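The Crumbs

4 min read
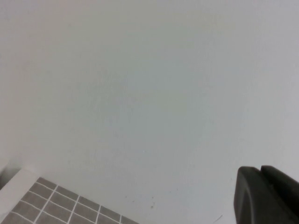

Gray surface, a corner of the tiled mat, and the gripper at lower right.

Karim Kettani did 65 examples before lunch, and in the afternoon he began to talk to the arm.

It was not a real conversation. He held the handle, his wrist turned, and two meters away the other wrist turned also. "Slowly," he said. "Now down." Then he pressed the pedal to save, wrote the number in the notebook, and put everything back for the next one.

The work was simple to explain. Ahonen wanted an arm that could clean a kitchen, and the arm could not be told how. It had to be shown, many times, by a person who did it well. Karim had cleaned the kitchen of the hotel in Diltitz for nine years, and when the hotel closed in April, a woman from the company called him. She asked if he was patient. He said that he did not know, he had never had time to find out.

The target for the week was 304. On Friday morning he had 288.

"You will finish early," said Dalleck, who sat behind the glass and looked at the pictures from the wrist. She was young and ate dry cereal from a cup. "But I need to speak with you about number 133."

She turned the screen to him. He saw the gray surface, very wide, like a field in winter when you look at it from a train. In the corner was the mat with its small squares, and on the other side were the two dark fingers. Between them, near the bottom, there were some tiny specks.

"You stop there," Dalleck said. "The fingers do not move for eleven seconds. I thought that the connection was broken, but the log says it was fine. It was you."

"Yes," said Karim. "It was me."

"What were you doing?"

He looked at the specks for a while. They could be crumbs. They could also be dust, it was hard to say from so near.

"My wife used to leave crumbs," he said. "Every evening, in the same place, next to the bread board. For thirty years I told her about it. Then I had the clean table, and I did not want it."

Dalleck put down her cup.

"So I waited a little," he said. "After that I did the work. If you look at the end, it is a good one."

"It is a good one," she said. "The end is very good. But I have to mark it. If I keep it, the arm can learn to stop when it sees them."

"Would that be so bad?"

She thought about it seriously, and he liked her for this. She was a person who thought about a question even when it was a foolish one.

"It would not know why it stops," she said.

"In the beginning I also did not know."

Outside, the bus to Prelberg came and stood with its doors open, and nobody got on. Dalleck moved the recording back to the start and played it again, without sound, because there was never any sound. The field of gray, the fingers, the long wait. There was a thin dark line on the surface near the fingers, a hair maybe, and Karim noticed it only now. He thought that in nine years at the hotel he would not have missed it.

"I can cut it," she said. "I take out the eleven seconds and I join the two parts. The rules allow this if the hand did not move."

"And the eleven seconds?"

"There is a folder for such things."

"Who looks in the folder?"

"I do, sometimes," said Dalleck. "There is a man from the spring who sneezes. There is one where somebody is drawing a circle in the air, I think she was waiting for the telephone."

Karim went back to his chair. He adjusted the strap on the handle, which was always too loose after lunch, and put his foot near the pedal. Sixteen more. Behind the glass Dalleck raised her thumb to show that the recording was ready.

"Slowly," he said to the arm – and then, more quietly, something in the language he had spoken at home.

The fingers went down. At number 290 he found that he was working a little slower than in the morning, and he did not correct it. At number 297 he asked if he could see the circle in the air before he went home, and Dalleck said through the speaker that he could, if he did not mind to miss the first bus.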